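Tornby Opens Orders for Soft-Food Handling Kit

Resine add-on brings wrist camera and low-force control to two-finger grippers

For release in July

Tornby today opened orders for Resine, an add-on kit that lets a small two-finger gripper handle bread and other soft foods. The kit is aimed at test kitchens, food labs and research groups that already own an arm and do not want to replace it.

Resine includes a wrist camera, a control box and software for setting grip force. Users choose a starting force and adjust it in small steps while watching the camera view. Setup takes 9 minutes on a supported arm.
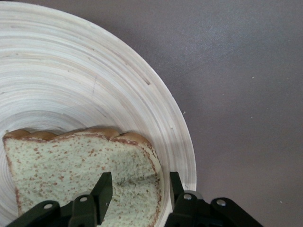
Bread is a hard material to work with. A slice gives under light pressure, and a setting that suits one loaf may crush another. The software saves force and finger position for every attempt, so a team can go back and compare runs. Storage on the control box holds 400 runs before older files need to be moved.

The kit was developed with Mertens, a maker of compact gripper controls. Tornby handles assembly and support – Mertens supplies the control board.

The first batch is limited to 100 kits. Orders ship within 14 days. Buyers in a hurry can pick up from the Tornby office in Nistasov by arrangement.

Resine is not certified for use on commercial food lines. Fingers and mounting plates are sold separately.

Press contact: Tornby press office, Nistasov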